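Two-arm bench cell for tableware handling: what belongs in the first-year budget?

Posted in Equipment and Purchasing

Krum Kneževič

I have to put together a first-year budget for a second two-arm bench cell at our Clondby site. It will be a near copy of the one we already run, which was bought in pieces over a long period by people who have since moved to other departments. The paperwork is incomplete. I have good figures for the arms and poor figures for everything else.

The task is light tableware: plastic wine glasses hung upside down on a wire rack and taken off again, both arms sharing one table. Payload is not a concern. Reach is, as both grippers have to get to the rack in the middle without meeting each other.
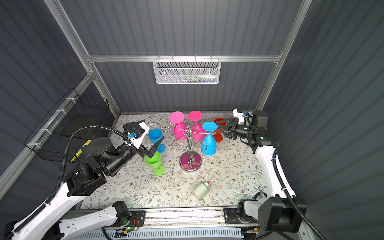

The enclosure is aluminium profile with ribbed panels and a cloth over the table. Each arm is fixed at a front corner. The gripper is a parallel-jaw type with angled fingers. Bumari have quoted £1,596 for a complete spare gripper, excluding VAT and delivery, with a lead time of 7 weeks. They have not quoted for fingers on their own, although I have asked twice.

What I would like to know:

Should a spare gripper be bought with the cell or left to the maintenance budget?

Is it sensible to buy the enclosure from a separate supplier (Dokov have offered) or have everything from one source?

What do people allow for cable hoses and connectors? These are the parts we seem to replace, but I have no record of how often.

Expected use is 60 hours a month on a single shift. The purchase form has to be in by the end of March and our finance office will not accept a line called "miscellaneous".

Javiera Palma

I have specified 3 cells of this general type, none of them for glasses, so treat the task-specific parts with care.

Spare gripper: buy it with the cell. The price is a small part of the total and the lead time is the real cost. If one gripper fails, a two-arm job stops completely, even though the other arm is in perfect order. Seven weeks at your hours is a lot of lost running. Put it on the form as a "critical spare" and attach the quotation. Most finance offices will pass that as capital if it is on the same order as the machine, and will query it if it comes in later as maintenance.

Check that the spare is supplied with its wrist bracket and connector. On our first order the gripper came bare and the bracket was a separate part number with its own lead time. Ask Bumari for the full list of what is in the box, in writing.

Fingers: keep asking. Fingers are a wear part and should be priced separately. If they will not sell them, get a drawing and have them made locally. Plastic stems are round and fairly slippery, so you may want a softer pad on the contact face, and pads wear faster than the finger underneath. Order pads in quantity at the start.

Enclosure: separate supplier is fine if you keep hold of the interface drawing. The points that cause trouble are

- position and flatness of the arm mounting plates
- clearance between the side panels and the elbow at full swing
- where the cables leave the enclosure
- who drills the holes

The last one sounds trivial. We paid for a return visit over it. Ask Dokov to include drilling for the arm bases and to state the tolerance on the quotation.

Hoses and connectors: list them as "cable management, replacement set", one complete set per arm per year, until you have your own records. Start a log on the existing cell now, even a sheet of paper taped to the side. By the time the new cell is delivered you will have something better than my guess.

You have not mentioned installation or training. Both need their own line.

Ogundipe_bench

Just buy one bigger arm. Two is always more trouble than it is worth and the software costs double.

Krum Kneževič

Thank you, Javiera. The point about the bracket is useful. I have checked, and the quotation says "gripper assembly" with no further detail. I have gone back to them.

On the single arm: we looked at this before the first cell was bought. One arm can hang a glass on the rack. The reason for keeping two is that we want to compare one-handed and two-handed methods on the same table, and a larger arm does not help with that. It would also need a larger enclosure, and the room at Clondby does not allow it. Software is licensed per cell in our case, so the second arm adds nothing there.

A further picture, as it bears on the finger question. We pick the glasses up by the foot as well as by the bowl, and the foot is a thin flat disc, so any pad has to suit both shapes.

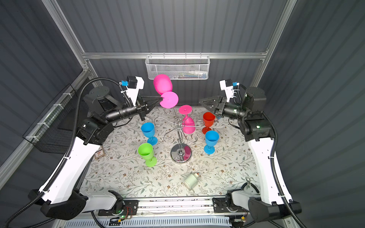

Left gripper holding a pink glass by its foot; right gripper open.

Would one pad do for both, or should I budget for two types? I would prefer not to have a finger change in the middle of a run.

Javiera Palma

One type, if you can. A thin flat pad in a firm rubber will hold a disc edge and still give enough on a curved surface. Avoid pads with a groove. They are good on the foot and poor on the bowl, and the glass tends to settle at whatever angle the groove prefers. Budget for two materials in the first order so that you can try both, then drop one.

If you grip by the foot with the glass on its side, the bowl is a long way from the fingers and the glass will try to turn in the grip. Pad width matters more there than grip force. Ask for the maximum finger width that still clears the neighbouring hooks on the rack. You can measure that on the existing cell with a piece of card.

Two more lines for the form, both of which we left out the first time:

Consumable objects. Glasses crack and colours get discontinued. Buy spares of the same glass now, and a second rack of the same model. A slightly different hook shape means setting up again.

Table covering. If yours is a cloth, buy enough of it in one go to cover both cells. It moves, it marks, and a replacement in another pattern can upset the cameras.

For the form I would group everything under machine, enclosure, critical spares, wear parts, test objects, installation and training. That gets you through without "miscellaneous".

Krum Kneževič

Understood. I will use those headings. Bumari have now replied: the bracket is included, the connector is not, and finger prices will follow. Dokov will drill the base holes if we send the drawing before they cut the profile. I will add the finger price to this thread when it arrives.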